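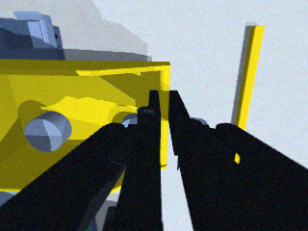
Is a 29-episode difference a result or a mood?

Posted by Ruairí Carroll
March 11, 2020
Filed under: Simulation, Evaluation

I'm comparing 2 versions of a pick policy in simulation. Both were trained on the same demonstrations. The old one sees the overview camera and the wrist camera. The new one (we call it Grolari, blame my labmate) sees the same two views, but during training we randomly move the lights, so the shadows in the yellow bin land somewhere different each time.

I ran each one for 834 episodes. An episode is a success if the gripper has a cylinder and has lifted it clear of the bin rim before the clock runs out. The old one succeeded 282 times. Grolari got 29 more. I was pleased for most of an afternoon, and then my advisor asked whether that was "a result or a mood."

The wrist view is mostly gripper, and the gripper is very black, so what's left of the bin is a smallish piece of yellow with shadows across it. My theory is that the old policy learned to chase the shadows. I'd like to write "shadow randomization improves grasping" in the abstract and go home. Can I?

Details, in case they matter: the start layouts come from a random generator with a fixed seed, same list for both policies. The arm starts in the same pose every time. I changed nothing else between the runs that I know of, which I realize is what everyone says.

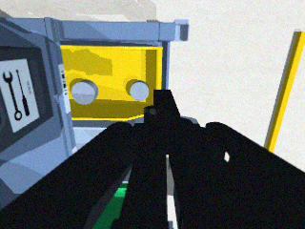
I also have every episode saved as video from both cameras, plus a log with the layout number and pass or fail. I haven't watched many of them. There are a lot, and the plot is thin.

Belmiro Gouveia

Just run more episodes. It's a simulator, they're free. We do this at Isau all the time. When the bars on the chart stop touching, you're done.

Mireille Aubert

Please don't run until the bars stop touching. If you keep peeking and stop on the day you like the answer, you will sooner or later get an answer you like, and it'll be wrong more often than the chart admits. Pick a number of episodes first, then run that many and live with it.

But you may not need more. You have 282 out of 834 against 311 out of 834, or 33.8 percent against 37.3. Treated as two unrelated piles of episodes, the standard error on that difference is 2.3 points, and your difference is 3.5. So z is 1.5, and your advisor wins.

You don't have two unrelated piles, though. You used the same list of layouts for both policies, which was the smart thing to do even if you did it by accident. Go back to the log and match episodes by layout number. Throw out every layout where both passed or both failed. Those tell you nothing about which policy is better. What remains are the layouts where they disagree, and Grolari must have won 29 more of those than it lost, that's just arithmetic.

Now it depends how many disagreements there are. Look up McNemar's test. In its plain form z is 29 divided by the square root of the number of disagreements, so with fewer than 219 of them you get under the usual 0.05 line. With 400 you're back to a mood. You can do this in a spreadsheet before lunch.

Two other things. First, one training run each? If so, you've compared two files on a disk, and the difference could be the luck of the training seed. Train several of each before the word "improves" goes anywhere near the abstract. Second, your test doesn't touch your theory. If the old policy chases shadows, take layouts it gets right, move only the light, and run them again. If it starts reaching for the wrong part of the bin, you have something worth a figure. If it carries on as before, the extra wins came from somewhere else.
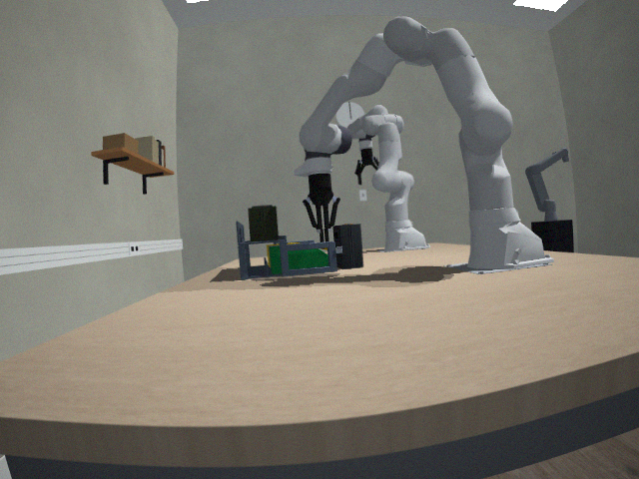 Overview render: both arms over the table, the larger one's gripper just above the dark gray frame.

I'd do the light test from the overview camera alone and the wrist camera alone as well, by graying out the other. My bet is that the wrist view is where it hurts, but I've lost bets like that before.

Fernanda Barros

Agree with Mireille. I'd add: watch the disagreements, all of them, at double speed with coffee. When I was comparing policies at Carrilho we had a lovely improvement that came down to one policy pinning the part against the bin wall and dragging it over the rim. The success check was happy. The people with the real arm were less so. "Lifted clear of the rim" sounds like the same sort of check.

Ruairí Carroll

Matched the log. There are 241 disagreements. So z is 1.87, and I have what I believe is called a strong mood. Training more seeds now, number picked in advance and written on the whiteboard in front of witnesses. Will do the light test while they cook.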